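Unit 4: Draft Beer Systems and Line Balance

Course handout, Taproom Operations

Reading for this unit: the chapter on gas laws in the course pack, and the Parno case sheet. Bring a calculator. The worked problems at the end will be gone over in class and are not graded.

4.1 What a draft system has to do

A draft system moves beer from a keg to a glass without changing it. The beer leaves the brewery at a set level of carbonation, measured in volumes of CO2. One volume is the amount of gas that would fill the same space as the beer at standard temperature and pressure. Most ales are sold between 2.2 and 2.6 volumes. Wheat beers run higher, cask-style ales lower.

Three things act on the beer between keg and glass: the temperature of the keg and line, the pressure of the gas applied to the keg, and the resistance of the line. Change one and at least one of the others has to be reset. Most complaints of foamy or flat beer come from a change to one of them that was not followed by a reset.

4.2 Temperature and applied pressure

CO2 dissolves more readily in cold beer. At a fixed pressure, a warmer keg will hold less gas. If the keg warms up and the applied pressure stays the same, gas comes out of solution, collects as bubbles in the line, and leaves the faucet as foam. If the keg is colder than planned, the beer takes up gas over several days and pours with too much head for a different reason.

The applied pressure that keeps carbonation steady at a given temperature is called the equilibrium pressure. It is read from a chart (course pack, Table 2). At 38 degrees F, a beer at 2.5 volumes needs a little over 11 psi at sea level. Add 1 psi to the gauge reading for every 2,000 feet of elevation. 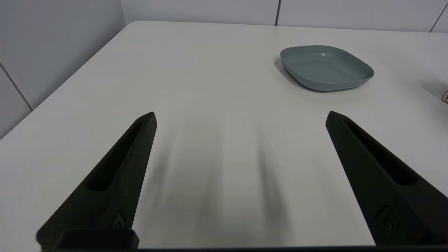
Measure the temperature of the beer, not the air in the cooler. Air temperature swings each time the door opens. Liquid temperature lags by hours. The standard method is to pour two glasses in a row, discard the first, and read the thermometer in the second after it has settled for a minute. A keg delivered at 50 degrees F and placed in a 38 degree cooler needs close to a full day before it should be tapped.

4.3 Line resistance

Beer line resists flow. The narrower the tubing, the more pressure is lost per foot. Values used in this course:

3/16 inch vinyl: 3 psi per foot
1/4 inch vinyl: 0.85 psi per foot
1/4 inch barrier: 0.30 psi per foot
5/16 inch barrier: 0.10 psi per foot
3/8 inch barrier: 0.06 psi per foot

Published values vary between makers, so use the maker's figure when there is one. Lift also counts. Each foot of rise from the middle of the keg to the faucet costs 0.5 psi, rounded up from 0.43 for ease of use. Each foot of drop gives the same amount back.

A system is balanced when the total resistance equals the applied pressure. A balanced system pours at one gallon per minute, or two ounces per second. A US pint glass should fill in eight seconds with the faucet fully open. Faucets are never used partly open to control flow. The narrow gap knocks gas out of the beer and makes the foam worse.

4.4 Gas choice

Straight CO2 suits short runs, where the equilibrium pressure alone is enough to move the beer. On long runs the pressure needed to push the beer is higher than the equilibrium pressure. If straight CO2 is used there, the beer picks up gas over the life of the keg. The usual answer is a blend of CO2 and nitrogen. Nitrogen barely dissolves in beer, so it adds push with very little change to carbonation.

The blend is chosen so that the CO2 share of the absolute pressure matches the absolute equilibrium pressure. Absolute pressure is gauge pressure plus 14.7 at sea level. Students often leave out the 14.7. The result is a blend far too low in CO2, and the beer will go flat by the end of the keg.

4.5 Cleaning

Lines hold yeast, protein, hop resin and beer stone. The schedule below is the one used at the Wusta training bar and is the one you will be tested on.

Every two weeks: caustic wash through all lines, 2 percent solution for lines in good order, 3 percent for old or problem lines. Circulate for 15 minutes at up to two gallons per minute. Static soak, where no pump is available, 20 minutes. Rinse with cold water until the pH of the rinse matches tap water.

Every two weeks: take faucets fully apart, brush, rinse, reassemble. Coupler exteriors are wiped at the same time.

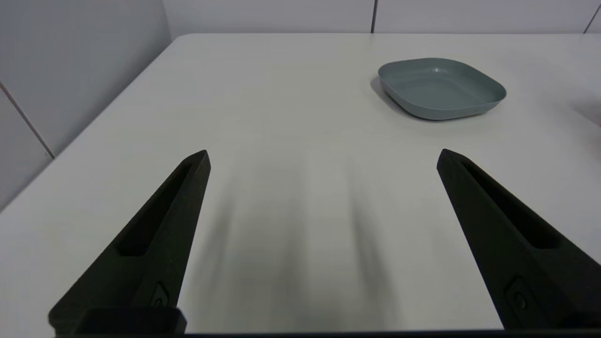
Every 90 days: acid wash to remove beer stone. Never mix acid and caustic. Flush with water between the two.

Every six months: take apart couplers and foam detectors for hand cleaning. Replace worn washers.

Record each wash in the line log with the line number, the chemical, the strength and the contact time. An entry that says only "cleaned" will be marked as missing.

4.6 Case: Parno Taproom

Parno is a 12-tap bar in a converted grain store. The keg cooler is in the basement. The longest run is 70 feet of 5/16 inch barrier tubing with a rise of 12 feet, followed by a short length of 3/16 inch vinyl choker at the tower. All lines were first run on straight CO2 at 22 psi.

In March the bar logged 1,663 gallons drawn from kegs and 195 gallons lost to foam, purging and line cleaning. Loss was 11.7 percent. Most of it came from the last third of each keg on the slower taps, where the beer had been under high CO2 pressure for the longest time.

The Huvon panel was then fitted with a blender, and the pressure left at 22 psi. The Cheetham lines, a separate bank of short runs at the side bar, stayed on straight CO2 at equilibrium pressure.

4.7 Worked problems

1. Find the resistance of the long Parno run before the choker is added. Tubing: 70 x 0.10 = 7 psi. Lift: 12 x 0.5 = 6 psi. Total: 13 psi.

2. Find the length of choker needed to balance at 22 psi. Remaining: 22 - 13 = 9 psi. Choker: 9 / 3 = 3 feet.

3. The long-run beer is at 2.5 volumes and 38 degrees F. Take the equilibrium pressure as 11.3 psi. Find the CO2 share of the blend. (11.3 + 14.7) / (22 + 14.7) = 26.0 / 36.7 = 0.71, or 71 percent CO2.

4. Repeat problem 3 for a keg at 42 degrees F, using the pressure from Table 2. State whether a 71 percent blend would leave the beer over or under its target carbonation.

5. A side bar line uses 3/16 inch vinyl, has a rise of two feet and runs at 13 psi. Find the length of tubing. Show the lift as a separate line in your working.

Answers to 4 and 5 are posted after class.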